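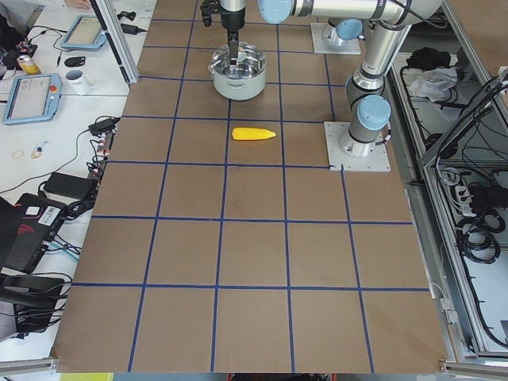 The arm down in the pot, with the corn waiting its turn on the next square over.

August 2025

So our robotics club at the Gatville makerspace has spent the whole summer on one thing, and that thing is cooking. Pretend cooking, mostly! The challenge we entered is called the Jellum Kitchen Round and you get points for every kitchen chore your arms can do without a person stepping in. Get the food into the pot, get the lid off, get the lid back on, that sort of stuff. A perfect run is worth 600 points and you need 500 to make the final. Our best so far is 200, so, you know, room to grow.

I joined in the spring knowing zero about robots (I can sew and I can solder badly) and got put on the pot team. We laid the blue tape ourselves and I'm weirdly proud of it. My knees are not. The squares give us a way to talk to each other – "one tile up, a bit to the right" – and it beats everybody pointing and yelling.

Corn is my favorite thing to practice with. It's bright, it's chunky, and it doesn't care how many times you drop it. I've logged 56 corn tries in the club notebook and I can now tell from the first second of a move if I've lined up the gripper wrong. I still let it finish, every time, just in case.

Lids are another story. A knob is small and round and slick, and if you come down even slightly off center the whole lid wants to tip. I dream about this knob.

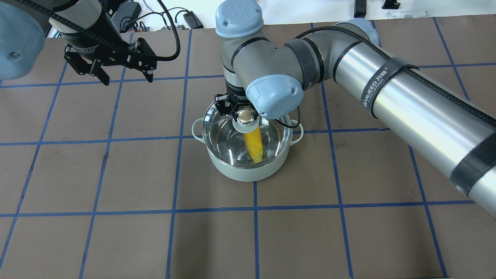
Fingers on the knob, spaghetti under the glass.

We've been going slower and slower on the way down and I think that's the answer, though the Somboon team (our friendly rivals, they have way better snacks) swear by going fast. Next up is the Asetti practice day, and I still have to rewrite the part where the two arms take turns. Wish me luck, and if you have lid tips, please leave them in the comments!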